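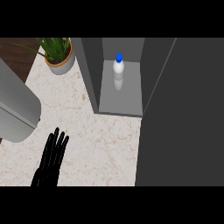

**Simulated hand knocks the bottle over instead of gripping it**

Our robotics club is working on a shelf-picking task in simulation. The robot has to take the white bottle with the blue cap out of the open cabinet and put it on the marble surface. The hand gets there fine, but when the fingers close the bottle tips backward. I've tried 500 and 900 for the finger stiffness – same result. Our demo for the class is in January.

Haris Afridi

---

**Venkatesh Ramasamy** replied:

Look at friction before stiffness. We had 0.2 on the bottle and it slid every time. Also check your approach height. If the fingers meet the bottle up at the shoulder it will tip, so go lower on the body. Close slowly and wait for contact on both sides before you lift.

---

**Þórey Toft** replied:

Is the collision shape a box? Ours was.

---

**Sevim Değirmenci** replied:

Try a smaller time step. Not sure it's your problem but it fixed ours.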